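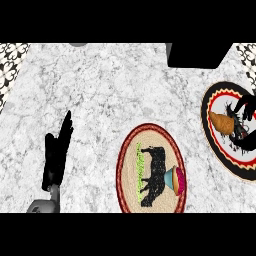
4. Setting up a profit share in Nalau

Read section 3 first if you haven't put your members in yet. Won't work without them.

You need: last year's closed accounts, the member list, your share rules as passed at the general meeting. Paper copy fine. Also the admin password, not the ordinary one.

4.1 Opening the year

1. Log in as admin. Go to Shares, then New year.
2. Pick the year end. Most worker co-ops use the accounts year, some run October to October. Either is OK but it has to match the accounts.
3. Type in the surplus after tax. Whole pounds, no commas.
4. Type in the reserve, i.e. the part that stays in the business. Leave blank and Nalau will take it as nil.
5. Save. The year now shows as Draft.

Caution: a blank reserve means the whole surplus gets shared out. There is no warning on screen. Check it.

4.2 Choosing a share rule

Three to pick from.

Equal. Everyone gets the same. Part-timers too.

Hours. Split by hours worked in the year. Needs the hours file, see 4.3.

Mixed. Part equal, part by hours. You set the split with the slider, moves in steps of 10.

Pay-based sharing (bigger wage, bigger share) was taken out in the last version. If your rules still ask for it you will have to work it out by hand and put the amounts in under Manual. The Gauthier add-on also does it but is sold separately and we don't support it.

1. Shares, then Rule.
2. Pick one.
3. Tick "Include leavers" if your rules say people who left part way through get something. Default is off.
4. Save.

Note: the rule can be changed as often as you like while the year is in Draft. Once it is Locked, no.

4.3 Loading the hours

1. Export from your payroll as a CSV. Two columns, member number and hours. No headings.
2. Shares, Hours, Load file.
3. Wait. Big files take a minute or so, the bar sticks near the end, leave it.
4. Look at the Unmatched list. Anyone on there has a member number Nalau doesn't know. Usually a lost zero at the front.
5. Fix in the file, not on screen, and load again. The second load replaces the first.

Caution: do not open the CSV in a spreadsheet and re-save. That is were the zeros go.

Brukham payroll users: choose export type "Plain", the other one puts overtime in a third colunm and the load stops with error 241.

4.4 Trial run

Always do this.

1. Shares, Trial.
2. Check the total at the bottom against surplus less reserve. Should match to the penny. Odd pennies go to the reserve.
3. Pick a couple of members and work theirs out on a calculator.
4. Print the trial sheet if the meeting wants to see it. Names can be hidden, Print options, Numbers only.

A trial changes nothing. Run as many as you want.

Error 68 at this stage = a member with no start date. Go back to Members and put one in.

4.5 Locking and paying

1. Shares, Lock. Admin password again.
2. A second admin has to confirm from their own login. Same person on 2 logins will be refused if the email is the same.
3. Status changes to Locked. Statements can now be sent.
4. Make the payment file. Shares, Pay, choose bank format.
5. Upload it to your bank yourself. Nalau does not move money.

Caution: locking can't be undone by you. If it has gone wrong ring the Grurar support desk before the payment file is made. After that all we can do is a correction next year.

Tax: shares paid in cash normally go through payroll. Ask your accountant, we can't advise. Shares kept in the business as member capital are in section 5.

Instructions checked 20th July against the current version. Older screens have Shares under Money, rest is the same.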